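Home | Manuals | Brevik Garment Steamer | Section 2: First Use | Contact

2. Preparing the steamer and the clothes

2.1 Open the lid of the water tank and fill it with tap water until the upper mark. Do not add perfume or softener.

2.2 Close the lid and push the tank back until you hear a click.

2.3 Put the plug in the wall socket and turn the dial to 2. The lamp is orange during heating and becomes green after 80 seconds.
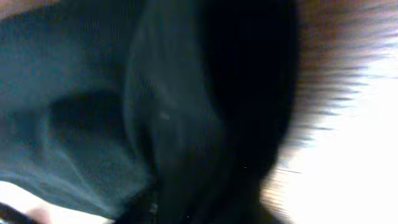
2.4 Point the steam head away from you and press the button for 11 seconds. The first steam can contain drops of water, so please do this over a sink.

Note: When the water in your area is hard, use the descaling powder from Nuleck every October. See Section 5.

2.5 Choose the steam level. Level 1 is for silk and thin blouses, level 2 for cotton and knits, level 3 for heavy coats. 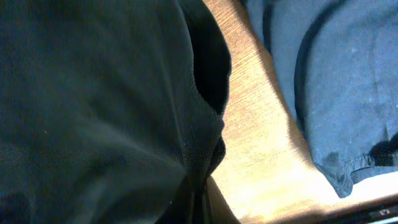 2.6 Move the steam head slowly from top to bottom and keep it a small distance from the cloth. Do not press. Dark knitted clothes need more attention, for they can become shiny when the head touches them. On black fabric with broad, shallow wrinkles like these, pull the cloth gently with your free hand, below the steam head, and go over it again.

CAUTION: Steam burns the skin. Never steam clothes while a person is wearing them.

2.7 Let the clothes hang until they are fully dry before you put them in the closet.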